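Amanuel Kahsay had promised his wife it would be done by March, and it was March, and Mersha still only existed on the computer in the spare room, where she had a white body and two fine arms and a wooden floor to practice over.
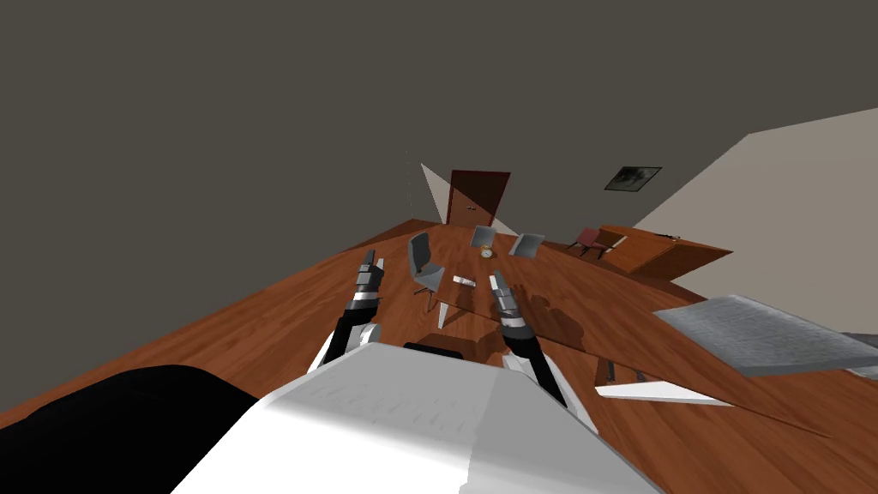 He had spent 600 dollars on motors already (the box from Lusine sat unopened under the bed, bless it), but he wanted her hands right before he bought so much as another screw. So he opened the jaws, and closed them, and opened them again, 40 times before supper. 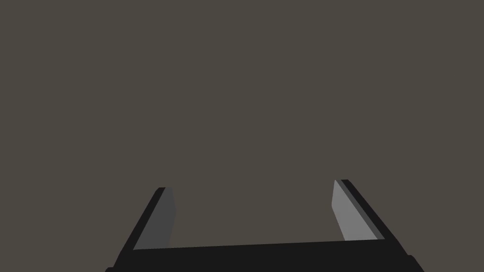

Mersha's hand, open.

"Is she waving?" his wife asked from the doorway, with the soup spoon still in hand.

"She's thinking it over," he said, and swung the view around so she could see the table too.
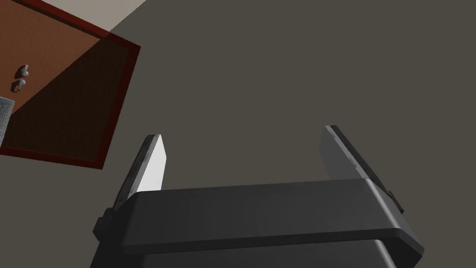
The same evening, with the table off to the left.

She pulled up the other chair, and the soup went on simmering without them until 8.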